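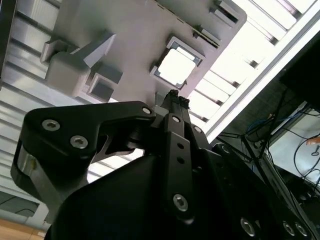 Umeck Repair Evenings – call for participants, autumn intake

Umeck is a community repair group in the Avbridge neighbourhood. We are searching for people who like to fix household things and have patience to show others how it is done. Experience is welcome but it is not a condition. Last year our members mended toasters, lamps, winter coats, a sewing machine from somebody's grandmother and many, many bicycles.

The evenings start at 6:30 p.m. in the hall on Zastmont Street, two times each month, from September until the snow is gone. Please be aware that the hall is on the second floor and the elevator is small.

Who we would like to meet
Persons who can sew, including zippers and heavy fabric
Persons who know small appliances and can use a multimeter safely
Persons who can welcome visitors at the door and write down what they bring
Persons who are comfortable with older home computers

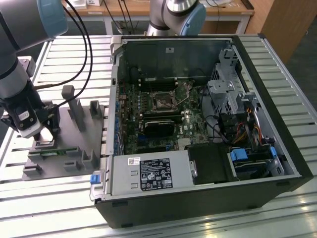
What we ask from you

You should be 18 or older and able to come to at least 4 evenings in the season. Before your first evening there is a safety session of 2 hours, led by Tõnu Butkienė. It covers electricity, sharp tools and how to say no to a visitor when a repair is not sensible. The session is held in English, and we can explain in French or Spanish if you ask beforehand.

What you receive

This is unpaid work. We reimburse your bus fare, and there is soup. Participants may borrow tools from the Olatunji tool library without the yearly fee of $20. After one season we can write you a reference letter, which some of our newcomers have found useful when applying for their first job in Canada.

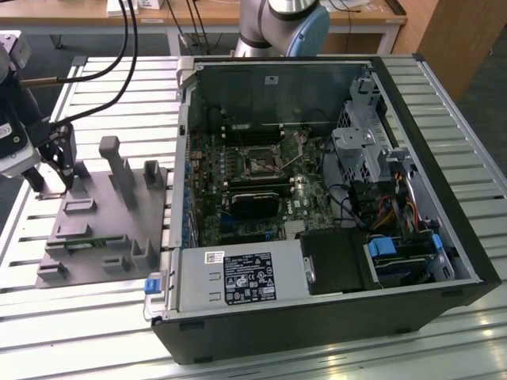 A desktop computer with the side panel off.

How to apply

Write a short message to Crescencio Varela at the Umeck office and tell us what you enjoy repairing, which evenings you are free and if you have any allergy – the soup changes every time. A résumé is not necessary. Applications are open until the end of August. We answer every message, but in the summer it can take us a little longer.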